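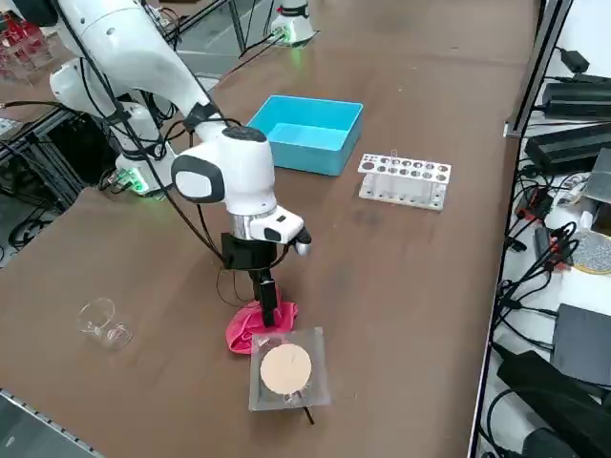
Tuesday, August 23, 2022

Weltow coupe conversion, motor side. Continued from the coupling work.

Pulled the adapter plate again. Runout at the pilot bore was out of tolerance on the first check, so I cleaned the mating face, reseated the dowels and indicated it a second time. Better. The burr was on the lower left dowel hole, bell housing side. Stoned it flat. Do not use the old dowels on this car; two are bent.

Motor mounts torqued in sequence, paint-marked. The original engine mounts are bagged and tagged with the customer's parts. Customer wants the car reversible, so no new holes in the frame rails. The front battery box hangs off the old radiator support and the two factory engine mount points.

Pack status. Front box and trunk box wired in series, nominal 400 V. Insulation test done with contactors open, both poles to chassis, no fault. With contactors closed the reading on the negative side dropped and then recovered. Repeated three times, same result. I suspect the Y-capacitors in the Plakora inverter charging up, but I want a reading with the inverter unplugged before I sign it off.

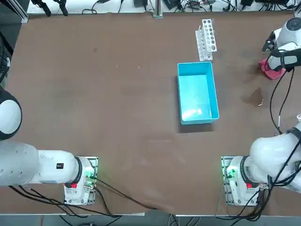
Precharge: inverter bus came up and the main contactor closed on the controller's command. The precharge resistor was warm to the touch after four cycles in a row, within what I'd expect. Add a lockout in the controller so it can't be cycled that fast from the key.

Weight. Car went on the corner scales with both boxes in and no seats. Total 1,994 lb. Rear is heavier than stock by 138 lb, front is lighter. Rear springs will need to change. Jericho Lacson has asked Sandoval for a rate between stock and the wagon spring. No answer yet.
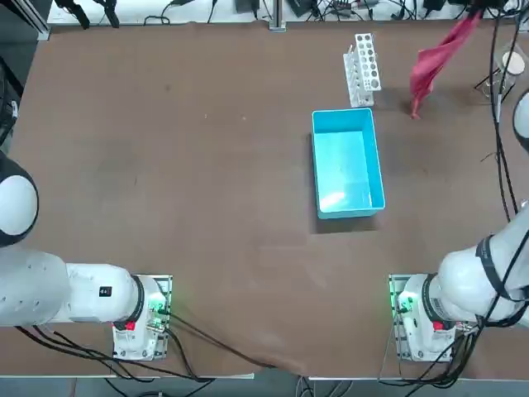

Gauges: fuel gauge now reads state of charge through the Voditz sender board. Full and empty are right, but half reads low. Needs a third calibration point. Tach left disconnected for now.

Coolant loop filled and bled, pump runs, small weep at the charger inlet hose. Clamp replaced. Check again cold.

Open:
Insulation test, inverter unplugged
Precharge lockout
Gauge calibration at half
Rear springs
Brake vacuum pump bracket, still rattles at idle draw
Order orange conduit, 100 ft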